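Edredão

Origem: enciclopédia livre dos têxteis domésticos

Nota: este artigo trata da peça de roupa de cama. Para a penugem do pato-êider, ver Êider. Para a discussão sobre quem ficou com a maior parte dele durante a noite, não existe ainda artigo.

O edredão (no Brasil, edredom) é uma peça de roupa de cama formada por dois panos cosidos entre si e recheados de penugem, penas, lã, algodão, seda ou fibra sintética. Serve para conservar o calor do corpo durante o sono e, nas casas em que se fazem as camas, para esconder o estado dos lençóis. Distingue-se do cobertor, que é tecido e não tem recheio, e da colcha, que em princípio é decorativa e que muitas famílias retiram à noite com mais cuidado do que aquele que dedicam às visitas.

Índice
1 Etimologia
2 História
3 Construção
4 Enchimentos
5 Capa
6 Uso e partilha
7 Lavagem e conservação
8 Na cultura
9 Ver também

Etimologia

A palavra chegou ao português pelo francês édredon, que por sua vez a recebeu das línguas nórdicas, onde designava a penugem do êider, ave marinha do Norte. O termo referia-se portanto ao recheio e só mais tarde passou ao objeto inteiro. Hoje, a imensa maioria dos edredões não contém penugem de êider, e uma parte considerável não contém penugem de coisa alguma, facto que não parece ter perturbado a palavra.

A variante brasileira, edredom, segue a mesma origem com outra terminação. O plural edredons convive com edredões, e os defensores de cada forma costumam considerar a outra um descuido.

História

A penugem de êider é recolhida há séculos nas costas do Atlântico Norte, onde a fêmea a arranca do próprio peito para forrar o ninho. Durante muito tempo foi artigo de luxo, enviado para cortes e casas abastadas do continente. Na Europa Central e na Escandinávia, o hábito de dormir sob um grande saco de penas estava bem enraizado muito antes de os países do Sul o levarem a sério. Viajantes de passagem deixaram queixas abundantes: o saco era curto, era quente, escorregava, e o hóspede acordava com os pés de fora e a cara coberta.

O estudo mais citado sobre a difusão da peça nas zonas rurais é o de Ľubomír Bednárik, que percorreu inventários de herança da aldeia de Tolunov e encontrou o edredão sempre registado antes dos móveis e, em dois casos, antes dos filhos. Bednárik interpreta a ordem como sinal do valor económico das penas, que uma família podia levar vários invernos a juntar. A interpretação é geralmente aceite, embora o autor reconheça que o escrivão dos dois casos era parente de uma das partes.

Em Portugal, a concorrência do cobertor de lã foi forte e, em certas regiões serranas, continua a sê-lo. A generalização do edredão deu-se já na segunda metade do século XX, com as fibras de poliéster, mais baratas e mais fáceis de lavar. Foi então que muita gente descobriu que fazer a cama podia consistir em puxar uma única peça para cima, e várias gerações de mães passaram a dizer que aquilo não era fazer a cama.

Construção

Um saco de penas sem divisões interiores obedece à gravidade, e ao fim de poucas noites todo o recheio se encontra aos pés ou ao lado, conforme a inclinação do colchão e o temperamento do ocupante. As técnicas de costura procuram adiar este resultado.

A costura simples une diretamente os dois panos, formando gomos ou losangos. É barata e firme, mas deixa linhas frias onde os tecidos se tocam. A construção em caixas interpõe pequenas tiras verticais de tecido entre os dois panos, o que mantém a espessura por igual. Há ainda a construção em canais, paralelos e abertos por dentro, que permite sacudir o recheio de um lado para o outro. Os fabricantes apresentam-na como vantagem. Quem já tentou sacudir um edredão de casal sozinho, num quarto pequeno e com candeeiro de teto, tem outra opinião.

A oficina Stundach deu nome a um ponto de fixação em cruz, hoje corrente em peças de gama média, que prende o recheio apenas em intervalos regulares. O ponto Stundach aguenta bem o uso, pior os gatos.
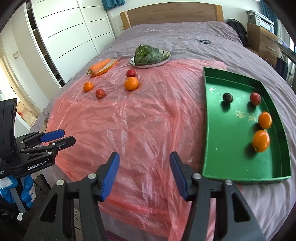
O tecido exterior é quase sempre de algodão de trama apertada, para impedir a saída das penas. A densidade de fios é anunciada com orgulho nas embalagens, e 203 fios por polegada quadrada já soa a precisão científica, mesmo a quem nunca teve uma polegada à mão. Acima de certo ponto, os números altos obtêm-se contando separadamente cada cabo de um fio torcido, prática que o comércio considera legítima e que a aritmética considera outra coisa.

Enchimentos

A penugem, de pato ou de ganso, retém muito ar com pouco peso e recupera o volume depois de comprimida. A pena propriamente dita tem haste, é mais pesada e tem tendência para atravessar o tecido às três da manhã. A maioria dos edredões ditos de penas é uma mistura das duas, em proporção indicada na etiqueta com letra de tamanho inverso à quantidade de pena.

O poder de enchimento mede o volume que uma dada massa de penugem ocupa depois de repousar sob um peso normalizado. Um valor de 800 é tido por excelente e costuma fazer-se acompanhar de um preço à altura.

A lã regula bem a humidade e é preferida por quem sua durante a noite. A seda é leve e assenta no corpo, virtude para uns, sensação pegajosa para outros. O algodão pesa. As fibras sintéticas, por fim, têm contra si uma reputação modesta e a seu favor quase tudo o que importa numa casa com crianças.

Jaruwan Klinhom, autora de um pequeno manual sobre a sumaúma, descreve o uso desta fibra vegetal nas colchas e almofadas de Kaewsai, localidade onde as noites raramente justificam um edredão e onde, ainda assim, toda a gente possui um. A sumaúma é leve e repele a água, mas ganha grumos. Klinhom recomenda bater a peça ao sol com uma vara de bambu e não sugere alternativa para quem mora em apartamento.

Capa

A capa de edredão é um saco de tecido, fechado com botões, molas, fecho ou fitas, que envolve a peça e se lava com os lençóis. A sua introdução resolveu o problema da higiene e criou o de enfiar o edredão lá dentro.

Conhecem-se vários métodos. No mais antigo, a pessoa entra na capa com dois cantos do edredão nas mãos e procura os cantos correspondentes às escuras. No método do avesso, vira-se a capa, agarram-se os cantos por dentro e faz-se cair o tecido sobre o edredão com uma sacudidela. O método do rolo exige estender as duas peças sobrepostas, enrolá-las em conjunto e virar a abertura sobre as pontas. Os seus praticantes garantem que é o mais rápido e estão sempre disponíveis para o demonstrar.

O fabricante Arketti comercializou durante alguns anos uma capa com aberturas nos quatro cantos, por onde se puxava o edredão. Foi retirada do catálogo em julho, mês em que ninguém compra edredões e em que a decisão passou sem reparos.

Uso e partilha

Em boa parte da Escandinávia e da Alemanha, cada ocupante da cama de casal tem o seu próprio edredão. No Sul da Europa prevalece o edredão único, e com ele a disputa noturna, em regra silenciosa e negada por ambas as partes ao pequeno-almoço. Aconselha-se que a peça exceda a largura do colchão em 60 centímetros no total – margem generosa no papel e insuficiente por volta da meia-noite.

A posição do pé de fora, adotada por dormentes de todas as idades, tem base fisiológica: as plantas dos pés dissipam bem o calor. Não se conhece fundamento para o receio, também muito difundido, de que alguma coisa agarre esse pé.

Lavagem e conservação

Os edredões de fibra lavam-se em casa, desde que caibam na máquina. Convém verificar isto antes de os molhar. Os de penugem pedem detergente suave, centrifugação moderada e secagem demorada, com interrupções para desfazer os grumos à mão. É costume juntar bolas de ténis ao tambor, com efeito comprovado sobre as penas e sobre a vizinhança.

No verão guardam-se em sacos de algodão, num lugar seco. Os sacos de vácuo poupam espaço, mas a penugem comprimida durante meses perde elasticidade. Uma peça de boa qualidade dura muitos anos. Bednárik refere uma em Tolunov com 23 remendos ainda em serviço, que a proprietária classificava como nova.

Na cultura

O edredão tem presença discreta na literatura, onde serve sobretudo para convalescenças e heranças. Nos contos populares da Europa Central, sacudir as penas à janela faz nevar, explicação meteorológica que conserva adeptos entre os menores de seis anos. Na linguagem corrente, ficar debaixo do edredão designa qualquer recusa de enfrentar a segunda metade do inverno.

Ver também

Almofada
Cobertor de papa
Colcha
Lençol de elástico (dobragem do)
Sumaúma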